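Prekeck packing set - README

Plultcombe robotics club, student project. Last updated June 5, 2019

What it is: head camera clips of us taping and labelling boxes, for teaching the Premell arm to do the same. 90 clips, almost 40 minutes in all. Sound removed.

Folders
raw/ - straight off the camera
cut/ - trimmed, use these
notes/ - one text file per clip, some still missing

Known problems: hands blur when moving fast. Labels in notes/ not checked agianst the clips yet. Dont train on raw/, names clash.

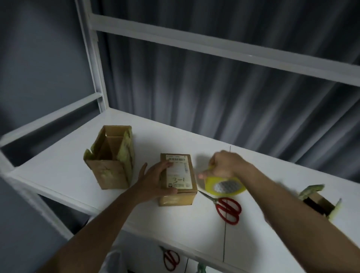
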